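Caring for Household Linens Between Seasons

The change of season is a suitable time to review the linens kept in the home. Since moving to Clemden, this author has followed a fixed schedule, with one review in March and another in October. The practice is recommended to any household with limited closet space.

Items should be washed before they are stored, even when they look clean. Body oils and traces of starch yellow over the winter, and the marks are difficult to remove in spring. Cotton may be washed warm. Wool blankets require cold water and a mild soap. The Brilton soap flakes sold in the 900 gram box have proved satisfactory for both, although the price has now reached 19 dollars.

Drying must be complete. A folded hem can hold moisture long after the rest of the cloth feels dry, and readers are advised to check the corners by hand.

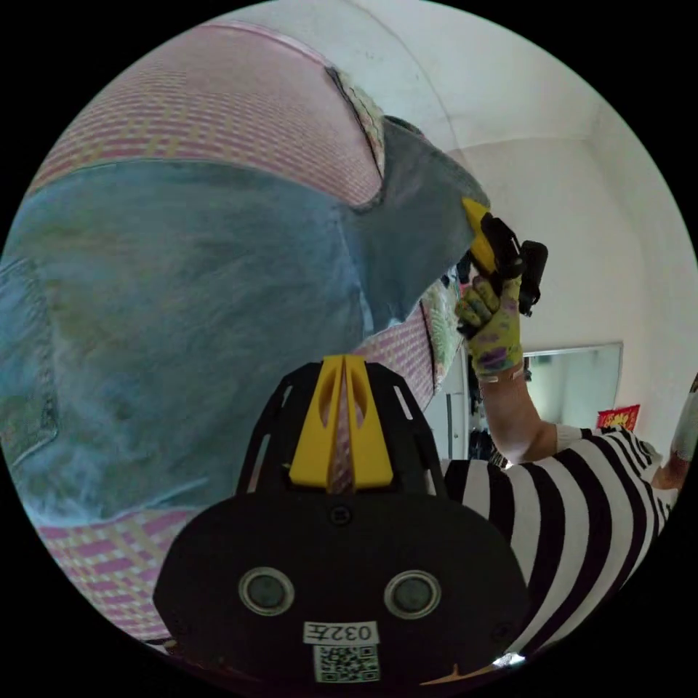 Storage is largely a matter of air. Sealed plastic tubs are not advised for natural fibers. Cotton bags, or an old pillowcase closed with a ribbon, are preferred. Cedar blocks may be placed on the shelf but should not touch the cloth directly.

Several readers have written to ask about mending worn edges before storage. That subject will be covered in the next post, together with a review of the binding tape carried by the Tanner shop in Riltemby.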